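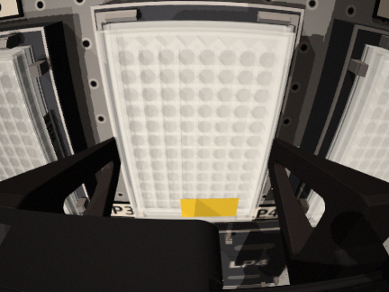
Trained on a fake lab, let loose in a real one

It's half past seven in the morning and Tracey Heywood is already annoyed at a tip rack. One of the see-through white ones, rows and rows of little round wells. The arm has come down over it, stopped, thought about it, gone back up.

"It was fine in sim," she says. Then laughs. Everyone in this field says that at least once a day.

Heywood runs the robot handling work at Povari, a small outfit in a brick building behind a tile shop. Her team wants a robot arm to load and unload a liquid handling deck without being told, to the millimetre, where everything sits. Old way: you teach every position by hand, and if somebody bumps the bench you teach them all again. Most labs have a person who does this. They don't love it.

New way: let it learn by looking. The policy gets one camera, mounted behind the fingers, and all its practice happens in a rendered copy of the deck. Same labels on the deck, P3, P4 and so on. Same holders, same gripper taking up half the view. The method is called Vestis and the paper went up in February. Kieran Lambert wrote most of the code and, he'd like it known, none of the title.

The trick is what they mess with. Plenty of groups scramble colours and lighting in simulation so the robot doesn't get fussy. Vestis mostly scrambles the plastic. How cloudy the rack is, how much of the holder shows through it, where a shadow lands on a sticker. Clear labware is horrible for cameras, depth sensors especially, they look straight through the stuff or get a faceful of glare.

"We kept making the floor prettier," Lambert says. "Wrong thing. The rack was the problem the whole time."

So, 3000 practice scenes, built overnight on two desktop machines. Then 300 pickups on the real deck, no extra training in between. The arm missed 11. Before the plastic scrambling it was missing so many that they stopped the run before lunch and went for a walk.

Eleven is good. Is it good enough? Depends who you ask. Liam Blackburn manages the testing lab at Hebden, where a trial is meant to start once the safety paperwork clears, and he's polite about it. A dropped rack of clean tips costs him a few dollars and a bit of swearing. A dropped plate of samples is a phone call to a client. He wants the misses sorted by type before he lets it anywhere near samples. Fair enough.

Heywood has done some of that sorting. Nine of the misses were harmless, the arm hestitated and pulled out. The other 2 were proper fumbles, finger on the rim, rack tipped. Both happened at the same spot on the deck, late afternoon, when sun comes in low through the side window. There's no sun in the simulator. Well, there's a light, but it doesn't move. Lambert is adding that now.

Not everybody's sold on doing it this way at all. Jamie Treloar, who builds lab decks at Fondby, reckons you could put a printed marker on each holder and be home by dinner. He's probably right for a brand new deck. Heywood's answer is that most labs have old ones, with clips from three different suppliers and a label someone has stuck on crooked, and they wont be buying new gear to suit a robot.

Back at the bench. She nudges the holder a finger's width left, on purpose this time, and runs it again. Down, pause, a small shuffle sideways. The fingers close and the rack comes up level.

"Okay," she says, and moves it again.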